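## Clearing a white table at the end of the day

I've got a white table that collects everything. Plates, cups, a bowl, ketchup, whatever was being played with at the time... by six in the evening you could lose a small dog on it. I used to wipe round things (we all do it!) and then wonder why there were sticky rings everywhere.

My way now is to sort by where things live. Crockery goes first, then food, and toys go last into an old Bromus tub I've had since 1984. Ketchup gets its own rule: put the bottle on a plate while you work, so any dribbles land on something you were going to wash up anyway.

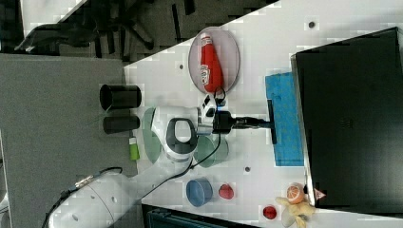
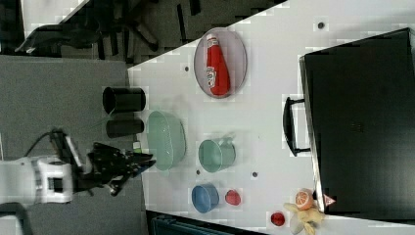
Cut fruit is the other one to watch. Orange juice dries tacky and soft toys soak it up like a sponge, so I keep the two well apart and give the toy a dab of cool water if I've been too slow.

For the wiping itself I like a flat cloth, barely damp, and a little squeegee to push along behind it. Start at the far edge and pull towards you. Mine came in a Flavow set of 12 cloths and they've washed well, though the blue ones need a separate wash the first time or you'll have blue pillowcases. Ask me how I know!

Next job is the shelf under the window, which is worse.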